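Home / Workshop & Laundry / Tips

Folding Knits: What We Learned From Teaching a Machine to Do It

Filed under: sweaters, scarves, patience

Readers of this page know my position on folding knitwear. It is a chore with no natural end, and the shelf goes back to looking like a landslide by Sunday. So when my bench was taken over by a research project on the same subject, I kept notes, and a fair number of them are useful to anyone with a drawer.

The project is called Floltis. Noboru Tsuji runs the arms and the software, and I supply the opinions about fabric. The question was narrow. Given a knit dropped on a table any old way, is it better to go straight for a fold, or to spend the first few moves flattening it? My grandmother could have answered this for free, but she did not leave a data table.

Tip 1. Flatten before you fold

We ran 3,525 attempts, split between two methods. In the first, the program picked a spot on the cloth and started folding. In the second, it had to find the thickest lump, pull the cloth outward from there, look again, and only then fold. The second method won by enough that Noboru stopped arguing with me, and he does not stop easily.

At home the same thing applies. Put the sweater down, find the lump, pull it out toward the nearest edge with a flat hand, and look at it before you do anything else. It feels slow for the first week.

Tip 2. Let the edge tell you where to grab

Most of the failures came from grabbing in the wrong place. A pinch in the middle of a knit takes hold of one layer or three, depending on its mood, and you find out which when you lift. A pinch at a real edge takes what you think it takes. The trouble is that a knit is full of false edges — any fold looks like a hem if you are in a hurry.

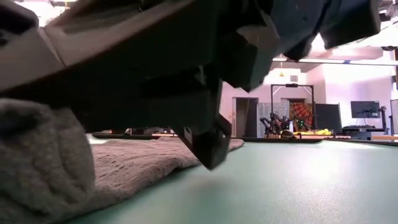
Choosing the grasp point was the part of the method we rewrote most, and the version we kept is simple enough to use with your own fingers. The program scores each candidate by how thin the cloth is and how plainly it ends against the table, and it throws out anything on a fold. On the gray knit, that rules out the thick mound on the left, tempting as it looks, and favors the flat stretch where you can see the rows of stitches, out toward the thin end with the slight curl to it. A curl like that is worth having. It gives a fingertip something to get under, where a dead flat edge on a smooth tabletop gives you nothing but a squeak. If your scarf lies too flat to pick up, push the end gently back toward the middle until it lifts a little, then pinch.

Tip 3. Come down slowly, then stop

Our early version descended like a man killing a wasp. It pressed the cloth into the table, the cloth bunched, and the neat edge it had picked out so carefully went somewhere else. The fix was a pause just above the surface, another look, and a much slower last bit of travel. Dropped grasps fell off sharply after that.

People do the wasp thing too. Watch anybody fold towels during the last five minutes of a TV show.

Tip 4. Pick a tabletop that isn't the color of your laundry

The dull tip, and possibly the best one. Cloth that matches the table hides its own edges, from cameras and from people who have mislaid their reading glasses. A pale green top has served us well for grays and browns. It served badly for one mint cardigan, donated by Lucimara Prado with what I now believe was malice.

Shine is a smaller problem. A glossy top throws back the ceiling lights, and a pale knit lying in the bright patch loses its outline. Move the knit over a few inches, or turn off the light you don't need.

Tip 5. Three tries, then shake it out

Of all our attempts, 3,026 ended in a fold that Lucimara would accept on a shelf, and she has folded for a living. The rest mostly had one thing in common: the program kept correcting. A fourth or fifth tug on a tangled knit nearly always made it worse. We now cap it at three, after which the arm picks the whole thing up, drops it, and begins again. I have adopted this rule for fitted sheets as well, with mixed results and some language.

What we still can't do

Sleeves. One sleeve inside out, in particular, defeats everything we have. Hoods are no better. Noboru wants to start on ribbed cuffs in September, and I have told him what I think of ribbed cuffs.

If you have a method for turtlenecks that survives contact with an actual drawer, send it in through the Tips form. Please don't send the turtleneck.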